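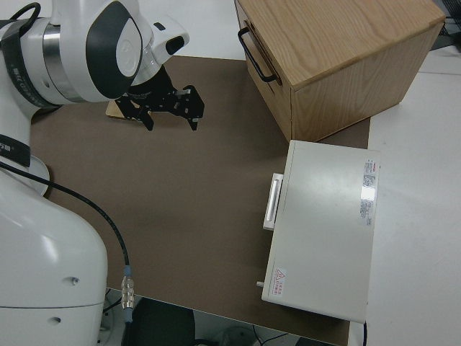
The Flatance arm at the Zirnberg workshop, gripper over a small wooden block.

Flatance (workshop arm)

By Shewit Wako — updated June

Print this page | E-mail this page

Flatance is a robotic arm project based at Zirnberg, a shared workshop for hobby builders. It was started by Hagos Gashaw, a member of the workshop, who wanted an arm that could pick up small wooden parts and put them away in order. The name is often given to the whole bench set-up, although the arm itself was bought second-hand and only the gripper mount, wiring and control program are the members' own work. Calling it a home-built robot is therefore generous.

Design

The arm is white and carries a black two-finger gripper with slotted metal plates. The slots let a builder shift the fingers without drilling new holes. Gashaw has claimed that a finger change takes five minutes, but the workshop log records most changes as taking a full evening. The bench is covered with a brown mat, and cables are run across it to the equipment.

Control is handled by Pusatex, a program written by Gashaw and two other members. It stores each pick as a list of fixed positions. Early notes described it as "learning" the job. There is little to support this — if a block is moved by the width of a finger, the stored pick has to be taught again by hand.

Testing

The best-known trial used plain wooden blocks and ran over several weeks. The project page reports 872 good picks out of 900. A later count by Wako, working from the same log, found 644, as she left out any pick where a member had straightened the block first. Gashaw disputes the lower figure. Neither count has been repeated, and a planned run of 200 picks with mixed shapes was never finished.

Reception

Members of Asfaw, a neighbouring makers' group, copied the gripper mount but not the program. Their newsletter praised the neat metalwork and questioned whether the arm saved any labour. Sorting the same blocks by hand remains faster by every published account.

See also: Pusatex; Zirnberg

Contact | Copyright Zirnberg Workshop Pages | Back to top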